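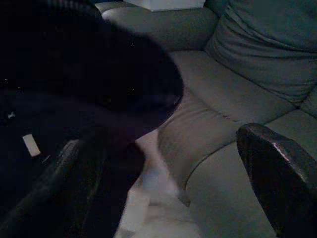
3 min read

Carthorpe opens its furniture works to the public twice a year, and in January the parking lot is free, which should tell you how many people want to be there. I went anyway. The tour costs nothing, the coffee costs more than it should, and you are in the building for 110 minutes whether or not you care about foam.

I did come to care about foam. The Vullska hall has a whole wall of it, sliced and labeled by firmness, and visitors are invited to poke. Everyone pokes the softest one. It has a dent.

The last stop is the lounge, where the lights are kept down so you can feel how a couch behaves in the evening. The pale gray one had clearly been evening for a while. Its big back cushion had slumped and wrinkled like a commuter, there was a small dark mark on the seat, and something white and crumpled, a towel or a cloth, trailed over the front edge. A white box sat on the arm. I liked it better than anything in the showroom, where the couches look as if sitting would be reported.

The model is called the Jireš, and the brochure gives it 29 fabric choices, most of them gray. Its cousin, the Itus, has a firmer seat and a higher opinion of itself. I tried that for some 20 minutes and stood up with better posture and a worse mood.

Wear flat shoes, skip the glue room if you had lunch, and take the early tour. The 3 p.m. one runs straight into the shift change and you wait by the lockers.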